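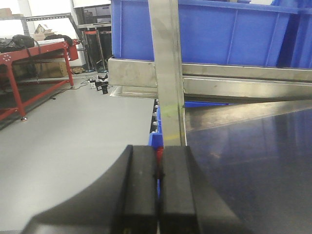
The meeting of the Kanum shared workshop opened at 6 p.m. on December 9, 2019, with Lucienne Barbier presiding and Évan Caron taking the minutes. The first item was the gripper arm under construction in the main bay. Raphaël Tanguy reported that the wrist camera is mounted and that its view takes in both fingers, the upright steel post and the blue crate behind it. He noted that the two fingers close to a narrow gap and asked that the left finger keep its present rounded top edge. Agreed.

Members then considered the power supply. Ginette Lebrun observed that cables run from the power strip across the floor toward the red bench, and asked that they be taped down or rerouted before the next open evening. Mr. Caron will do so by the end of December.

2. Grip trials

Nadège Ferrand presented the trial log. The arm completed 96 of 104 lifts with the foam test pieces. The failed lifts were all recorded with the older finger pads. Ms. Ferrand proposed that the pads be replaced and the full series repeated with the same pieces, so that the two logs may be compared. Mr. Tanguy asked whether worn foam should be retired first. After discussion it was decided to keep the present pieces for the repeat series and to note the condition of each in the log.
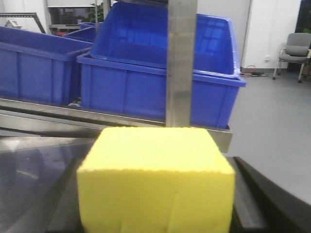
Item 2: yellow foam block and gripper finger, with crates on the steel frame.

Ms. Barbier remarked that the upper crate is stacked at a tilt and asked that it be set level before the arm is run at full reach. Mr. Tanguy undertook to see to this.

3. Purchases

The purchase of two sets of finger pads from Delaunay was approved. A request for a second wrist camera was deferred until the repeat series has been reported.

4. Other business

Ms. Lebrun asked that the source files for the gripper body be placed in the shared folder, with the part numbers used in the log. Ms. Ferrand will supply them.

The meeting closed at 7:40 p.m.

Minutes recorded by Évan Caron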